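Masking tape

Masking tape is a thin, easy-to-tear paper tape with a mild sticky backing, made to hold well for a while and then come away again. Painters use it to keep edges crisp, but in most homes it does a great many humbler jobs — labeling jars, closing bags, marking shelves and holding notes in place.

Form and color

The tape is wound on a stiff cardboard core and sold by width and length. Cream and pale tan are the traditional shades, and a single layer will often look quite different from the full roll, letting a little light through and showing whatever lies behind it. Many people leave a short tail hanging free, so that they needn't go hunting for the end with a fingernail the next time. 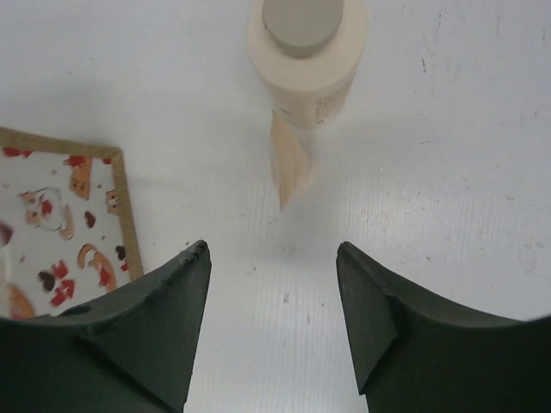 A cream-colored roll with its loose end hanging down.

Household use

In her booklet on small storage, Fanni Katona gives a whole warm-hearted chapter to tape, and recommends writing on the strip before tearing it off. Her readers in Plosberg were especially fond of her advice on fabric bags, the sort that gather odds and ends by the front door. Tape doesn't grip coarse cloth such as burlap very well, so she suggests folding a strip around a handle and pressing it to itself, making a little flag with room for a word or two. A small tote with rope handles and a printed lining takes this kind of label nicely, and the flag can be peeled apart when the bag is given a new job.
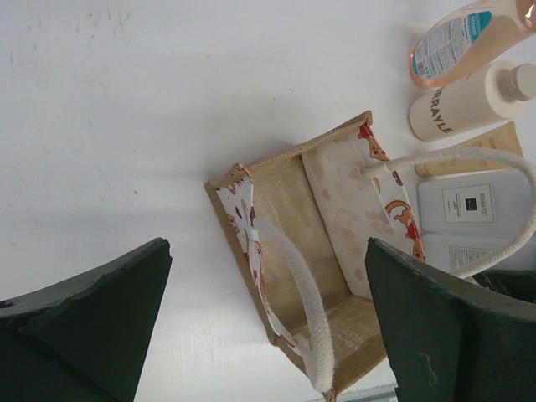

Storage and care

Rolls keep best in a cool, dry drawer, away from direct sun. Etornam Agbeko, who has written kindly and at length about old supplies, advises trying a short piece first if a roll has sat for years — aged tape tends to split, or to leave a gummy film behind it.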